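Ferkano refurb desktop, small office build

Back in stock 12/2/20. Last lot went fast, nearly 100 gone before we got the listing fixed. Sorry if you emailed and got no answer, still catching up.

What you get: tested tower, power cord, fresh install. No monitor, no keyboard. Ships from the Cowie warehouse, double boxed. Scuffs on the case are normal, its used gear. Drive is wiped and checked before it goes out.
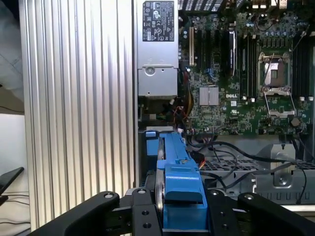 Lokero wrote in to say the second drive bay was the whole reason for buying, and could we please put that at the top of the page. Will do when theres time. Also asked for a longer power cord. Ask at checkout, we have a few.

Price: $312, or $300 each if you take 5 or more. Skudska account holders get the lower price on singles too, log in first or it wont show.

Returns 5 days, unopened or faulty. Keep the box.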